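Handout 3: Looking After the Shoe Rack Cell

I've rewritten this one since June, mostly because the old version assumed you already knew which end of the arm the gloves went on. If you printed the earlier handout, recycle it. The order of jobs has changed and the hand check now comes before the cables, which is how I've been doing it myself for ages anyway.

A bit of orientation first. The cell is the two-armed robot, the rack, the slides, and everything on the floor that keeps it all powered. We call the task program Fludell and the logbook is the Lakell book (the old green one, on the hook by the door, please put it back on the hook!). Your session is two people, one at the stop button and one with hands near the machine. Swap halfway through so you both get a turn at each.

Starting up

Stop button in, arms parked, then power. Wait for the joints to finish their self-check before you touch the tablet. It takes as long as it takes, and poking at the screen will only make you start over. Once the status line goes steady, release the stop and jog each arm a little way out and back at the slowest speed. Listen while you do it. A healthy joint hums. If you hear a tick that comes round once per turn, stop there, write down which joint, and come and get me.

Sleeve and fingers

The dark fabric cover is on there to keep lint and grit out of the joints, and it does a nice job of that until it creeps. Then it sits down over the knuckles and the fingers can't open fully. So with the stop button in, run your hand along the cover and feel for bunching, ease it back toward the arm, and then look at each finger from the side. You're after three things: the pins at the joints sitting flush, the slots in the metal clear of fluff, and the black fingertips with no nicks or shiny patches. Dry lint-free cloth on the tips, nothing else. I know the alcohol wipes are right there in the drawer. Leave them in the drawer.
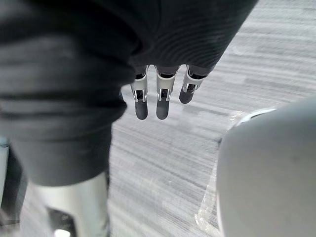 Gadisa Kumsa: I'd add that you should flex each finger by hand while the power is off, very gently, and compare it with its neighbor. A worn joint feels sloppy well before it looks like anything. I found one that way after passing it by eye twice.

Good addition, and I've put it in the checklist as step 4b. Gently is the word, though. If it resists, leave it be. The tendon inside is thin, and restringing a finger is a whole afternoon that I would love to spend some other way.

Log the number of cycles on the fingertips while you're there. We change them at 2,000 grips, and we retension the fingers every 200. Both counters are on the second page of the tablet menu (the one labeled Service). Reset only the one you've serviced. Last term somebody reset both and we had to guess, so I get twitchy about this.

Cables

Follow every cable with your eyes from the arm to wherever it ends up, and do it before the arm moves. The loops next to the arm need enough slack for full reach, and whatever's on the floor mustn't be under a table leg or under your shoe. Tug nothing. If a connector looks crooked, power down first, then reseat it. The power strip stays where you can get a hand to it without leaning across the arm's reach.

Checking the reach

Now the fun part. Run Fludell in slow mode and watch the hand go for the top shelf, since that's the longest stretch and the place where a bad calibration shows up first. The fingers should come up into the strap opening without shoving the slide into the back panel. Keep your eye on the rest of the hand as well, because it passes close to the shelf below on the way up, and a few millimeters of drift is enough to nudge whatever is sitting there.

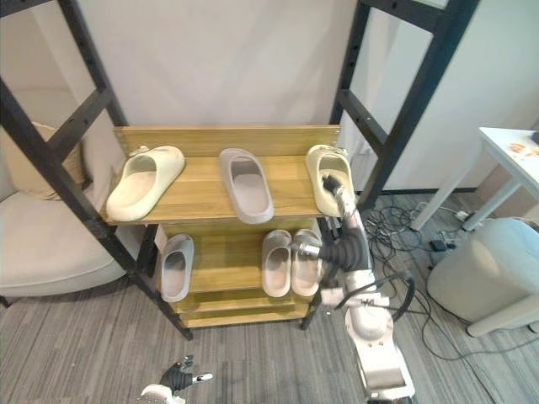
Fig. 2. Right hand gripping the slide at the right end of the top shelf.

If the hand goes in low or off to one side, don't fix it by moving the rack! Everybody wants to. Press stop, send the arm home, and run the Gebru routine, which touches off against the rack and rebuilds the offsets. Run the grip 20 times afterward. If it drops more than one, go back to the finger check, and if that's clean, look at the wrist bolts. The torque values are on the Horner sheet taped inside the toolbox lid.

Shutting down

Open both hands all the way, park the arms, stop button in, power off, and then fill in the book while you still remember what you did. Initials from both of you, please, and write down the odd noises even if they went away by themselves. Bring the checklist page with you next time, we'll be taking a finger apart.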